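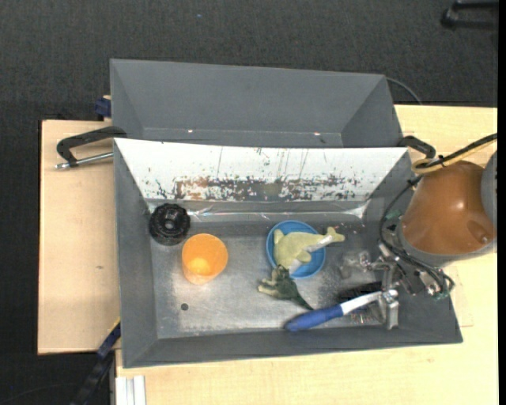
The sorting cell in the back bay, with the front bin in use.

About Zimside

Zimside is a shared workshop with a robotics bench. We rent two rooms behind a former tile showroom, and our members build, repair and run small automation projects in the evenings and at weekends. We are a not-for-profit company. We have no paid staff and we don't sell machines.

The workshop began as three people with a lathe and nowhere to keep it. Woodwork came next, then electronics, then a second-hand robot arm that a member bought at a factory clearance and could not get up the stairs to a flat. The arm went in the back bay on a borrowed bench and more people joined to work on it. Robotics is now the busiest part of what we do.

What we are building

Our main group project is called Lorkell. It is a picking and sorting cell: an arm, a gripper and two grey bins side by side. The aim is for the arm to take mixed objects out of one bin and put them into the other without being told what each object is. Factories have had machines like this for years. We wanted to find out how far a small group could get in a shared room, on a budget that started at 900 pounds and has reached 2,287.

The objects come from members' kitchens and toy boxes. We choose them for their shapes. A cup standing open end up can be gripped by the rim. A bowl is harder, more so when there is a toy lying in it. A brush gives the gripper a neck to close on, but it swings if it is picked up too near one end. Clear, crumpled things are the worst, as the software often takes them for part of the floor of the bin. We keep at least one of those in the mix.

The bins take a lot of wear. The far wall of the front one has a white panel over it, now well scratched and chipped along its lower part, and there is clear tape along the edge of the floor beneath. We will replace the panel when it stops doing its job. The cables are another running task. They need enough slack for the arm to reach every corner of the bin, and the loop at the side has been re-routed more often than anything else in the cell.

Other projects

Moden is a small conveyor made from aluminium profile and a windscreen wiper motor. It works, slowly, and is used for teaching. Akpalu is a plant-watering controller that started as a beginners' evening and has been kept going by the people who came to it. The current version runs 14 pots on the windowsill in the front room. Members also bring their own work, and in the past year that has included a curtain opener, a cat door and a pen plotter.

How we work

Anyone can join a group project. You don't need an engineering background, and plenty of our members learned to solder here. New members do an induction on the tools they want to use, and a separate one for the arm. Only inducted members may run it, and one of them must stay within reach of the stop button while it is moving. Hands stay out of the bins until it has been stopped.

We write things down. Each project has a paper logbook on the shelf beside it, with wiring changes, settings and faults entered as they happen. The Lorkell log is on its fourth book. Members can copy anything from the logs for their own builds, and we ask them to write up what they changed - even if it didn't work.

Membership

We have 80 members and there is usually room for more. The monthly fee covers rent, power, insurance and shared consumables such as solder, screws and tape. Materials for your own projects are extra. There is a reduced rate for students and for anyone out of work.

Visiting

The workshop is open to visitors on the first evening of each month from 7 pm. You can look round, see whatever is running and talk to the people working on it. Children are welcome with an adult. The entrance is at the side of the building, through the green gate. There is one step at the door, and we have a ramp - please ring the bell and we will put it out.

We close for two weeks in August, when the floor is cleaned and the machines are serviced.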